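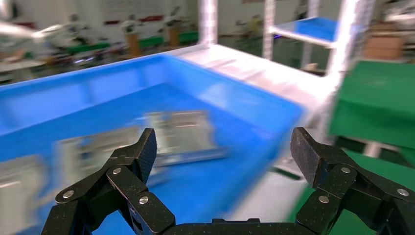

Bin Picking Cell 2: Frequently Asked Questions

4 min read

These are the questions that come up most from operators and from the maintenance crew at the Gornley plant. They cover the picking arm, its two-finger gripper, the wrist camera and the blue part bins. Anything on the press side is in a separate page.

Who looks after the cell?

Kittipong Saengthong handles the camera, the taught positions and the program. Roy Rowbotham handles the gripper and everything mechanical. Operators may change bins, wipe the camera window and restart a stopped cycle. Anything that needs a wrench goes to Roy.

How do I stop it to change a bin?

Press Cycle Stop on the pendant and wait for the arm to go to its park position. Open the gate, swap the bin, close the gate, press Reset and then Start. Don't use the emergency stop for a bin change. It drops the arm out of its sequence and you will have to home it by hand.

Does it matter how the parts lie in the bin?

They need to be flat and not stacked on edge. The gripper takes a plate by its raised edges, so a part leaning against the wall of the bin will usually be skipped. After three skips the cell stops and asks for help. Reach in (gate open, drives off) and lay the part down.

Can I use a bin of another color?

No. The camera program was taught on blue bins and finds the silver parts against that color. We tried gray ones in October and the miss rate went up too far to run.

How often are the fingertips replaced?

Every 900 hours, or sooner if the texture is worn smooth. Run a thumbnail across the pad with the air and power off. If it slides without catching, change both pads — never just one, or the grip will be off center.

The finger bolts keep coming up on the checklist. What are we checking?

The round-headed bolts at the finger joints. Each one has a paint line across the head and the link. If the line is broken, the bolt has turned. Write it on the sheet and call Roy. Do not tighten it yourself, as too much torque makes the finger bind and the gripper will fault on closing.

What does fault 71 mean?

The gripper closed and did not feel a part. Most of the time the part slipped. Clear the fault and let it try again. If you get it twice in a row on the same part, check for oil on the pads and wipe them with a dry cloth.

What does fault 897 mean?

The camera lost the bin. Check that the bin is pushed fully against its stop and that the window is clean. If both are fine, leave the cell stopped and call Kittipong.

Are the images taken while the arm is moving used for picking?

No. The arm pauses for 700 milliseconds over the bin and the program uses the picture from that pause. Images from in between are saved to the log and are often smeared. A smeared image in the log is not a camera fault.

When do I have to re-teach the bin position?

After any collision, after the rack has been moved, and after a gripper change. Pad changes don't need it.

Where are the spare parts?

Pads and bolts are in the Boltden cabinet, second drawer. Spare camera windows are kept in the tool crib — sign for them.

Last updated May 18, 2018

Related pages
Homing the Arm by Hand
Saithong Conveyor: Belt Tracking
Drultholm Press Side FAQ
Gate Switch Test, Cells 1 to 4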